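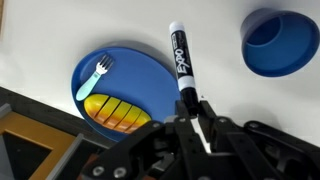

Why not just switch the radio off when the car goes past the pits, came the question from the tyre side, if all we're worried about is the next garage listening in? Fair question, and I didn't have a good answer on the spot, so I've tried to write a proper one.

The pit straight is the only part of Posevau where we get a clean signal at all. Everything the car has been saving up on the back half of the lap comes through in a rush between the last corner and the end of the wall, and if we shut the transmitter there we'd have nothing until the car is back in the box. The other half of it is that anyone who wants to listen can sit on the bank at the hairpin with an aerial, and we can't see them from the wall. So the link has to be shut properly, with a key, and left on.

And it works! I'm going to say that early because the rest of this entry is mostly about the things that went wrong on the way.

June, started after lunch, finished gone nine in the evening.

Background for whoever picks this up. The Fledska car has been sending live data in the clear ever since we fitted the Yadav unit. It came like that out of the box and we left it like that, as most people on the grid do. At the last meeting I had the spare receiver on in the truck for something else entirely (checking a connector) and up came our own fuel number, our oil pressure, the lot, on a laptop that had never been set up for our car. No password, nothing. Fuel number is the one that bothers me. If you know what we have in the tank you know which lap we stop on, and from that you can work out the whole second half of the race. I felt a bit sick and then quite excited, I'll admit, because it's a lovely problem to have a go at.

What I did, in order.

Took the Yadav unit out of the car and put it on the bench with its own supply. Don't do this job with it in the car. The config port is behind the seat bracket and you'll lose the skin off your knuckles, and you can't see the status light.

Updated the firmware first. The encrypted mode is in the menus on the old version but greyed out. Took two goes. The first one stopped part way and the unit came back up with all its channel names blank, which gave me a nasty minute. Loading the saved setup from the truck laptop put them back. SAVE THE SETUP FIRST. I had, by luck, for a different reason.

Made a new key on the truck laptop with the network cable out. Long one, random, not the name of anybody's dog. Typed it into the unit and into the main receiver, and then got absolutely nothing on screen for the best part of an hour.

The cause was daft. The Breler software on the pit wall machine keeps its own copy of the key, separate from the one in the receiver, and it doesn't complain if they don't match. It just shows you an empty trace with a green tick next to it. A green tick! The tick means "receiver plugged in" and says nothing at all about whether the data makes sense. I've stuck a note about this on the lid of the pit wall machine. Once both copies matched, everything sprang up at once and I may have cheered.

Then the fun part, seeing what it costs us. Encrypted packets are a bit longer, and the radio was close to full already with the channel list we've been running. With all 44 channels on, the burst down the pit straight no longer fitted in the time we have. On the bench, with the signal strength turned down to match what we get at Posevau, the last few channels in the list simply didn't arrive, and the last few happened to be the brake temperatures. That's the one thing the engineer on the wall looks at every single lap.

I had two ideas about that and tried both.

First, sending everything at a lower rate. Simple, and it fits, but the damper traces turn to porridge and there's no point sending porridge. 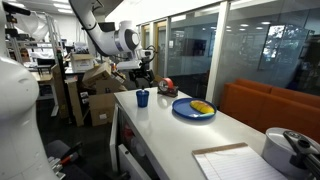
Second, and much nicer, going down the list and asking of each channel whether anybody looks at it while the car is moving. We store everything on board anyway, at full rate, and pull it by cable when the car comes in. So the live link only needs what somebody would act on during the lap. Dampers come off the live list completely. So do the steering angle, the wheel speeds apart from the average, and all the alternator stuff that was put on when we were chasing that charging fault and then never taken off again. Fuel, oil, water, brakes, tyre pressures, gear position and lap beacon stay, and they go at the top of the list so that if anything gets chopped it's the boring end.

Result is a burst that fits with room to spare, and the traces that matter are smoother than they were before we started, because there's more room for each. I hadn't expected that at all. I ran it over and over, almost 200 simulated laps by the end of the evening, partly to be thorough and partly because it was so satisfying to watch. Five of them had a gap in them. Three of those were me moving the aerial while the run was going, so I don't count them. The other two I can't explain yet and they want looking at. Both were early on, both lost the beacon and nothing else, and I couldn't make it happen again on purpose. Might be the beacon input on the unit, might be the lead I made up for the bench, which isn't my best soldering.

Tried the spare receiver again at the end, the same one that started all this, with no key in it. It can tell there's a transmitter and how strong it is. Beyond that, rubbish characters. Very pleasing rubbish.

Things I'd like opinions on, write underneath or grab me:

How often do we change the key? I'd say every meeting, done in the truck before scrutineering, when nothing else is plugged in. Every session seems like asking for trouble. If we change it and forget the Breler copy we'll be blind for a whole practice with that green tick smiling at us.

Where does the key live? At the moment on the truck laptop and on a bit of card in the locked drawer with the spare transponder. I don't want it in the group chat. I know it's easier. Please, not in the group chat.

Driver change. The seat-side connector gets a kick at nearly every stop and the unit restarts if it loses power for even a moment. In clear mode it came back almost at once. With the key on, it has to shake hands with the receiver again, and on the bench that took long enough for me to notice and tap my foot. At Posevau the car would be out of the pit lane and gone before the link was up, so we'd miss the first lap of every stint. The small hold-up capacitor from the old dash might cure it. I've found it, it's in the tin with the fuses, and I'll try it next.

Somebody has already pencilled in the margin that we should ask Yadav whether a newer unit does the handshake faster. Yes, by all means, though I'd like to try the capacitor before we spend any money.

The other thing this has opened up is the memory sticks. We pull the full log by cable and then it goes on whichever stick is nearest, and from there to whoever wants it, and I have no idea how many copies of our last race are rattling about in jacket pockets. Closing the radio and leaving that as it is would be a bit silly. Breler can lock a log file with a password when it exports, it's under the second export menu and not the first one. I've tried it on one short file and it opened fine on the office machine. It does make the file name longer and that upsets the old spreadsheet for tyre wear, which wants the date in a fixed place. Easy to mend, I think, it's only the import line.

Still to do before the car goes back together:

- capacitor on the unit supply, then pull the plug on it a good few times and watch
- remake the beacon lead properly, run again, look for gaps
- new channel list onto the spare unit as well, or we'll get caught out the first time we swap
- walk the paddock at the next test with the spare receiver, key in, and see how far the signal carries
- spreadsheet import line

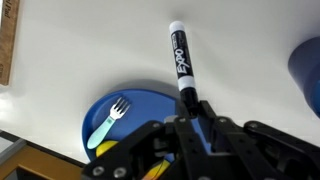
Expo marker held upright, plate and small fork on the white table.

Unit is back in its foam box on the shelf, labelled, with the new firmware version written on the tape. Please don't borrow the bench supply until the capacitor job is finished, the voltage is set just where I want it. If you need to look at live data in the meantime use the spare unit, which is still on the old list and still in the clear, so only in the workshop.

Last updated: June, 21:20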